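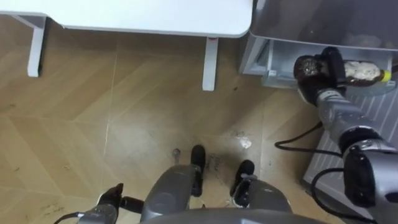 Right gripper on the bottle in the open drawer, left gripper free. Head camera view.

Sonau G2 adaptive gripper - pair, black

Stock: 3 pairs on the shelf, next batch October
Sold as: left + right, matched, cables included
Fits: Zuccaro and Vulon arms (Vulon needs the adapter ring, see below)

What it is
Two-jaw gripper with curved fingers and a rounded knuckle. Made for household sort of objects, bottles, boxes, cups, drawer handles. Not for small hardware. If you need to pick screws off a floor get the Cliltero pinch tool instead, we carry both.

Why we list it
Venkatesh Iyer ran it in our shop against the Cliltero two-finger, same arm, same controller, same camera, only the gripper swapped. Task was drawer work - reach in over the front wall, close on one end of a bottle lying on its side, bring it out. 100 tries each.

Sonau G2: 61 clean on the first close
Cliltero two-finger: fewer, mostly slipping on the round end. We stopped counting the near misses so no number here, ask Venkatesh if you want the log

Notes from the runs
- Low drawers are harder then tables. The arm comes in at a steep angle and the forearm blocks part of what the head camera sees. Add a wrist camera if you can.
- Shallow drawers OK. Deep ones, the knuckle touches the side wall before the fingers are down. Slow the last bit of the approach.
- Smoky or see-through plastic fronts gave our depth camera trouble. Glare off the top panel too. Turning the exposure down helped some.
- Cable loop: leave slack at the elbow but not so much it hangs low where the base can roll on it. Clips are in the bag, use them.
- Capped end vs. bottom end of the bottle - bottom end was better for us. Cap is narrower, fingers close past it.

Controller
Works with the Zuccaro controller out of the box. Vulon needs firmware from this year, older ones see the gripper but won't read grip force. Both hands can run off one controller, you just set the IDs to 1 and 2 before you plug in the second one. Please do this first, we get a lot of emails about it.

In the box
Left gripper, right gripper, 2 cables, cable clips, screws, spare finger pads, printed quick start (the PDF is newer, use the PDF)

Not in the box
Arms, controller, cameras, Vulon adapter ring

Returns
Unused only. If you ran it we can swap for a fault but not refund. Keep the foam.

Questions about fit, send us the arm model and a photo of the wrist flange. Quotes for more than one pair go thru Venkatesh.

Page updated 2022-06-30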